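Section 4. Running the Visitor Demonstration

Premer Hand Gripper Set-Up Guide, Skundusitz demonstration room

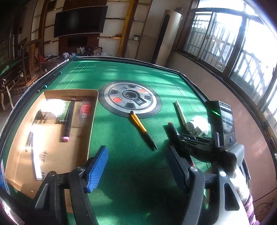 Visitor demonstrations use the same hand gripper and the same table layout as ordinary recording sessions. The gripper is set up as described in Section 3, with both finger pads fitted and the jaws moving freely through their full travel. Pens and markers are the standard objects for an open day. They are cheap, visitors know what they weigh, and a pen lying diagonally on green felt, with its clip and push button in plain sight, can be followed by someone standing well back from the table. The shallow cardboard box at the left side of the table is the drop point for all exercises in this section.

4.1 Before visitors arrive

1. Wipe both blue finger pads with a dry lint-free cloth. Do not use alcohol on the pads.

2. Check the pivot screws on both jaw linkages. If a screw turns by hand, tighten it with the driver from the Isden tool roll and repeat the jaw test in 3.6.

3. Charge each gripper to at least 40 percent. A gripper below this level may shut down during a group session.

4. Place the box on the felt with one long wall parallel to the rim. Leave enough open felt beside it for a full approach from the front.

5. Put out the pens and markers. Leave a hand's width between objects wherever the layout allows.

6. Start Hollis on the room computer and select Demo from the Profile menu. The Demo profile saves to a separate folder and does not upload.

Note: If Hollis opens in the Record profile, close it and start again. Switching profiles while a gripper is connected can leave the previous session open.

CAUTION: Direct sun on the table can wash out the camera view. Check the preview at the hour of the visit, as the light across the felt moves during the afternoon. Lower the blind if the contents of the box cannot be told apart on the preview.

4.2 Demonstrating a single pick

1. Stand at the near edge of the table with the gripper held level. Visitors should stand to the left and right of the operator.

2. Press Start in Hollis and wait for the tone.

3. Open the jaws fully and bring them in low over the felt until the pen is between the pads.

4. Close the jaws on the barrel, near the middle. Avoid the clip — it turns the pen in the grip.

5. Lift straight up until the pen is clear of any nearby object, then move to the box.

6. Lower the pen into the box before opening the jaws. Dropped pens roll, and the take has to be discarded.

7. Press Stop. A normal take lasts roughly 17 seconds.

Note: A pen that overlaps the console in the middle of the table can be gripped by its free end. Lift that end first, then draw the pen toward you.

4.3 Letting visitors try

1. Allow one visitor per gripper and no more than 2 grippers over the table at any time. The second operator works from the right side.

2. Ask visitors to take off loose bracelets and push back long sleeves.

3. Fasten the wrist loop before handing over the gripper.

4. Limit each turn to 10 takes or fewer, then wipe the pads.

CAUTION: Keep fingers away from the linkages while the jaws are moving. The slots in the outer bars are pinch points. Children may operate the gripper only with a staff member's hand on the housing.

4.4 After the session

1. Stop all takes and disconnect the grippers in Hollis before switching them off.

2. Open the Demo folder and delete its contents, unless a visitor has signed a release form. Signed forms go to Marites Cabrera.

3. Return the pens to the box. Discard any marker with a cracked barrel.

4. Record worn pads or loose screws in the fault log. Stuart Mellor holds the spare pads.

4.5 Changes to this section

11th November: step order in 4.2 revised after the open day. The lift now comes before any sideways movement (J. Sowerby). Wrist loop step added to 4.3 (F. Kettle).

June: Demo profile added to Hollis. Earlier instructions for clearing the Record folder by hand no longer apply.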